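Budget for a second handheld gripper: buy now or wait?

Forum: Small Lab Gear > Buying and Budgets
6 replies

tallgrass31
We have 2 handheld grippers from Vakance for recording demos, and there's money for one more thing before November closes. I could get a third handheld, or put it toward the wrist mount for the Rekasa arm. My boss likes the arm. I like having something to hand people when they walk in. What would you do?

pocketlathe
Third handheld, no question. Our arm sits idle half the week and the handhelds never do. Budget for spare fingertips too, we go through them like crazy (mostly on glass).

mo_dunning
Disagree with pocketlathe. Two handhelds is plenty if you only have a couple of people recording. What are you picking up, and where? If it's all tabletop stuff I'd do the mount.

tallgrass31
Tabletop, yeah. Round table with a glass dish, a bottle, a jar, a phone and a potted plant. The clear glass is what slows us down.
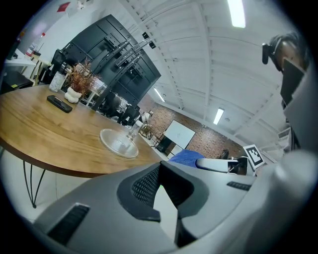
Re: what to put on the order

mo_dunning
OK, with that much clear glass I'd spend on fingertips before either one. The soft ones from Donudis come in packs of 15 and cost us less than a week of lunches. Also get a tray of cheap duplicate glasses — you'll want them.

pocketlathe
Fine, tips first, I'll give you that. Still say handheld second! A wrist mount only helps if the arm is running, and then you're paying for calibration time as well. Put hours in the budget, it isn't only parts.

quietrelay
We bought the Miettinen mount last year and I kind of regret it. Nice hardware, but the cable was extra, the adapter plate was extra, and shipping took forever. Ask for a full quote with every little piece on it before you show your boss anything.

tallgrass31
Good call on the quote, I only had the list price. Asking for both tonight, plus 2 packs of tips. If the mount comes back with a pile of add-ons I think I've got my argument for the handheld.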